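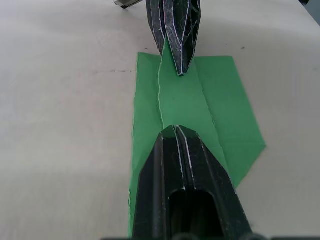
2장. 도입 예산과 작업대 구성 계획

양팔 셀의 예산은 로봇 본체 가격부터 적기 쉽지만, 이 장에서는 작업물부터 시작합니다. Wivov 셀로 무엇을 집고 무엇을 누를지 정해지면 그리퍼, 케이블, 작업대 항목이 놀랄 만큼 술술 채워지거든요! 초록색 시트 접기처럼 한쪽 손가락이 접힌 부분의 위쪽을 누르고 다른 쪽 손가락이 바로 아래에 닿는 작업이라면 두 손끝이 아주 가까워집니다. 이런 작업에서는 손가락 끝의 모양과 폭이 팔의 최대 도달 거리만큼 중요한 구매 항목입니다.

2.1 작업물 목록 만들기

1. 첫해에 다룰 작업물을 모두 적습니다. 얇은 것, 잘 휘는 것, 접히는 것은 따로 표시하세요.
2. 작업물마다 한 팔 작업인지 양팔 작업인지 정합니다.
3. 시험용 소모품은 작업물당 20장을 기본 수량으로 잡습니다. 접기 시험은 생각보다 훨씬 재미있어서 금방 동이 납니다.

참고: 작업물 목록 양식은 부록의 201번 서식입니다.

2.2 작업대와 케이블 계획

1. 두 그리퍼가 작업대 가운데에서 마주 볼 때의 자세를 먼저 그려 봅니다. 팔이 앞쪽 양 모서리에서 들어오는 배치라면 가운데 공간을 넉넉히 남겨 두세요.
2. 케이블 길이는 팔을 끝까지 뻗은 자세에서 잽니다. 그리퍼 머리 위로 고리처럼 휘어 올라가는 여유분도 견적에 넣습니다.
3. 뒤쪽에 보조 작업대를 하나 더 잡아 두면 컨트롤러와 노트북, 다음 작업물을 올려 둘 수 있어 정말 편합니다.

주의: 케이블 여유분이 작업물 위로 늘어지지 않는지 저속 운전으로 확인한 뒤 길이를 확정하십시오. 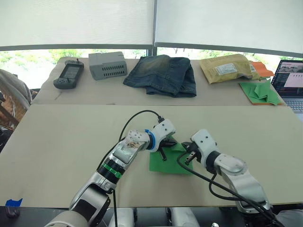

2.3 그리퍼와 예비품 예산

1. 손가락은 팔마다 예비 2벌을 주문합니다.
2. 손가락 표면을 점검하는 주기를 정하고 교체 비용을 연간 예산에 넣습니다. 모서리를 따라 닳아 밝아진 선이나 긁힌 자국이 보이면 점검표에 위치를 적어 두세요. 이 기록이 쌓이면 이듬해 예산 짜기가 한결 수월해집니다.
3. 톱니 레일이 드러난 그리퍼라면 청소 도구와 점검 시간도 항목으로 잡습니다.

주의: 손가락을 교체할 때는 반드시 전원을 차단하고 두 팔이 완전히 멈춘 것을 확인하십시오.

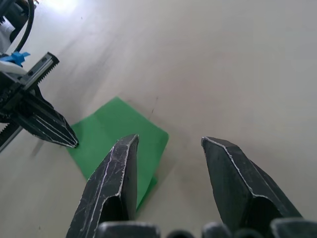

2.4 견적 요청과 확정

1. 작업물 목록과 배치도를 Culley 영업 창구로 보냅니다. 양팔 구성 문의는 Vasylyna Hladun 앞으로 적어 주세요.
2. 견적을 받으면 본체, 그리퍼, 케이블, 예비품, 교육비가 서로 다른 줄에 있는지 확인합니다.
3. 설치 희망 시기가 3월이라면 작업대를 먼저 발주해도 좋습니다. 작업대가 일찍 들어오면 바닥에 팔 위치를 표시해 보며 배치를 미리 즐겨 볼 수 있습니다!

참고: 배치도 검토는 매주 수요일에 진행합니다. 치수가 빠진 배치도는 다음 주 검토로 넘어갑니다.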